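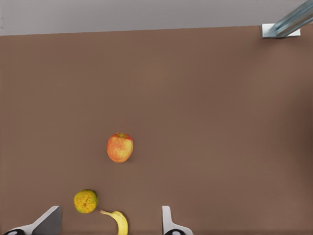 Abrir una empresa en una ciudad que no es la tuya tiene algo de mudanza y algo de examen, y Judite Guerreiro ha pasado por las dos cosas tres veces. Llevo años escribiendo sobre pequeños negocios que se lanzan a vender fuera y casi siempre acabo hablando con el que ha llegado hace seis meses y todavía está eufórico, así que esta vez quería justo lo contrario: alguien que ya hubiera metido la pata, pagado la factura y vuelto a intentarlo. Judite importa fruta, sobre todo manzana, y se ríe cuando le digo que yo con una manzana sola encima de una mesa marrón no sabría ni por dónde empezar un negocio. «Pues por ahí se empieza», me contesta. «Con una manzana en la mesa del comprador y tú callada mientras se la come. El papeleo viene luego, y viene a montones.»

Su empresa se llama Stakska (el nombre lo eligió porque el dominio estaba libre, no le busquéis más misterio) y mueve fruta fresca entre cuatro países. La primera oficina la abrió en Dratlow, y de aquello habla todavía con un poco de rabia. «Fui porque me dijeron que los impuestos eran bajos. Y lo eran, eh, lo eran. Pero yo no tenía beneficios, ¿de qué me servía pagar poco por unos beneficios que no existían?» Lo que sí tenía eran gastos: el alquiler, un gestor que le cobraba cada llamada y una cuenta bancaria que tardó 80 días en abrirse. Mientras tanto cobraba a los clientes por una cuenta portuguesa y cada transferencia era una discusión.

Le pregunto qué le pedía el banco y suelta un suspiro larguísimo. «Todo. Contratos con proveedores, facturas previas, un plan de negocio traducido, el origen del capital... Me pidieron el justificante de un ingreso de 3.018 euros que era la venta de mi coche. ¡Mi coche! Estuve una tarde entera buscando el contrato en casa de mi madre.» A quien empieza ahora le aconseja hablar con el banco antes de registrar nada, porque una sociedad sin cuenta es una carpeta muy bonita y poco más.

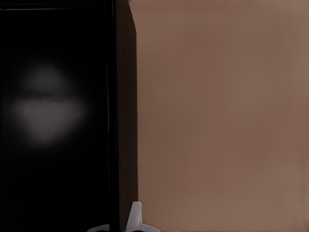
Panel negro brillante, superficie marrón claro y una pinza blanca en el borde inferior.

De Dratlow se fue a Gidbridge, que es puerto y se nota. Allí todo el mundo sabe lo que es un contenedor refrigerado, desde el abogado hasta el señor del bar, y Judite dice que eso le ahorró más dinero que cualquier ventaja fiscal. «En Gidbridge llamas a un transitario a las siete de la mañana y te coge el teléfono. En Dratlow tenía que explicarle a mi asesora qué era un certificado fitosanitario.» Constituyó la sociedad en poco tiempo, alquiló una mesa en una oficina compartida y contrató a su primera empleada, que sigue con ella y ahora lleva toda la parte de aduanas.

Yo esperaba que me contara que Gidbridge era el paraíso, pero no. Los alquileres se dispararon, y encontrar personal con idiomas se convirtió en una pelea con las navieras grandes, que pagan mejor y además dan coche. «Hice 46 entrevistas para un puesto de ventas. Acabé contratando a la primera, que por suerte no había encontrado nada mejor», dice, y se nota que la anécdota ya la ha contado más veces - yo me reí igual.

La tercera pata es Blackburn, donde abrió el pasado febrero una delegación pequeñita, dos personas y mucho café. ¿Por qué allí? Por los clientes, sin más. Tenía unos cuantos compradores en la zona y se había cansado de atenderlos por videollamada. «La gente te compra un palé por correo electrónico. Para que te compre toda la temporada tienes que ir, sentarte y preguntar por los hijos.»

Hablamos un buen rato de culturas de negocio, un tema que a mí me da un poco de pereza porque suele llenarse de tópicos, y ella coincide. Lo único que tiene claro es que hay que averiguar quién decide. En una ciudad decide el director y en otra decide el jefe de almacén aunque en la tarjeta ponga otra cosa, y si te equivocas de persona puedes pasarte meses comiendo con quien no firma.

Antes de colgar le pido una cifra, la que ella le daría a una amiga que quisiera dar el salto. Se lo piensa. «Que guarde dinero para 200 días sin ingresar nada. Y que si puede, que guarde más.» Luego me dice que la reclaman por un camión parado en la frontera y que la llame otro día, que de los seguros de carga no hemos dicho ni una palabra y ahí tiene para otra entrevista.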